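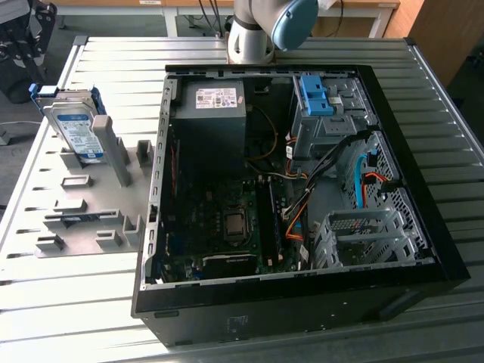
4 min read · 20/08/2026

A few notes on setting up a second keyboard layout, written down after I spent most of June typing in two languages every day. I write in English and Ukrainian for work. This is for people in the same spot, whatever the second language is.

I'm going to talk about the layouts that come with the operating system. Web pages that convert your typing are fine for a sentence or two. If you write more than that, install the real layout.

First choice you have to make: standard layout or phonetic layout. Standard is what people in the country use, and what is printed on keyboards sold there. Phonetic puts each letter on the English key that sounds closest to it.

Phonetic is quicker to start with. You can write a short email on the first day. The trouble comes when you sit down at anyone else's computer, where the phonetic layout is almost never installed.

I used phonetic for years and switched to standard in June. It took me 10 days before I stopped looking things up. I was slow and annoyed for all of them.

Matvii Sydorenko asked me if the switch was worth it. For me, yes. I use shared machines a lot. If you only ever type on your own laptop, stay with phonetic and don't feel bad.

Where to find it on Windows: Settings, Time & language, Language & region. Add the language, then open its options and look at the keyboards listed there. Some languages come with more than one. Remove the ones you don't want or you'll cycle past them forever.

Ukrainian has a layout called Ukrainian and one called Ukrainian (Enhanced). Take the enhanced one. It has the letter ґ on AltGr plus г.

On a Mac it's System Settings, Keyboard, then Edit next to Input Sources. Press the plus sign and search. Phonetic versions, where they exist, are listed under the same language as the standard ones.

On Linux it depends on the desktop. In GNOME it's Settings, Keyboard, Input Sources. If the variant you want isn't in the short list, click the three dots at the bottom and look under the language name again.

Switching keys. Windows uses Win plus Space. It also has Left Alt plus Shift, which I turned off after hitting it by accident in the middle of a spreadsheet.

To turn it off: Typing, Advanced keyboard settings, Input language hot keys. It's an old dialog and it looks like one. Pick the line for switching between input languages, press Change Key Sequence, set it to Not Assigned.

On a Mac I set Caps Lock to switch the input source. The setting only makes sense if you never use Caps Lock for capitals. I don't. Hold it down a bit longer and you still get capitals.

Keep the number of layouts at 2 if you can. With two, the switch key always takes you to the other one. With three you have to look at the corner of the screen every time.

If a third layout shows up that you never added, it's usually US or UK English that came along with a display language. Add it on purpose, then remove it. That clears it on Windows most of the time. Not always.

Windows can remember a different layout for each app window. It's in Advanced keyboard settings, a checkbox. I have it on. Chat stays in Ukrainian, the code editor stays in English.

Anjani Rondonuwu has it off and says it drives her crazy when it's on. Try both for a couple of days.

Passwords. Most password boxes show dots, so you can't see that you're in the wrong alphabet. If a password you know is right gets rejected, check the layout before you reset anything. I reset one account twice before I learned this.

The login screen has its own layout setting. On Windows there's a small language button in the bottom right corner. Set the system default to English if your password is in English letters.

Punctuation will trip you up more than letters. On the standard Ukrainian layout the period is on the slash key and the comma is Shift plus the same key. The question mark is Shift plus 7. I still type the wrong one when I'm tired.

The apostrophe is another one. Ukrainian needs it inside words. In the enhanced layout it sits on the key to the left of 1. Some sites treat the straight apostrophe and the curly one as different characters when you search, so pick one and stick with it.

Stickers or no stickers? I bought a clear set with blue letters for the laptop. They helped in the first week and started to peel in the second. Puspita Sitompul printed the layout on a sheet of paper and taped it under her monitor. Her way was free and worked better.

Practice: I copied out one page from a book every morning. No typing tutor. I wrote down my speed on the last day, 123 characters a minute in Ukrainian. I haven't checked it again.

Typed a whole paragraph in the wrong layout? You don't have to start over. There are small converters that swap the characters back by key position. Search for your language plus "layout converter." Don't paste anything private into one that runs on a website.

Phones are separate. The layout on your phone has nothing to do with the one on your computer. I left my phone on its regular keyboard with both languages and long-press for ґ.

If you write right-to-left languages, some of this will be different, mainly the cursor. Maja Adamczyk types Arabic and told me her biggest problem is parentheses flipping when she mixes in English words. I can't help with that one. Replies from people who can are welcome.

Someone asked about Bluetooth keyboards. The keyboard sends key positions and the computer decides the letters, so any layout works with any keyboard. The only difference is what's printed on the keys, and whether there's an extra key next to the left Shift.

One correction to the post on Linux: Bayu Simanjuntak says that on his KDE desktop the page is under Keyboard, then Layouts, and you have to tick a box at the top before you can add anything. Thanks, Bayu.

I'll add the shortcuts for quotation marks and the long dash when I have them written out properly.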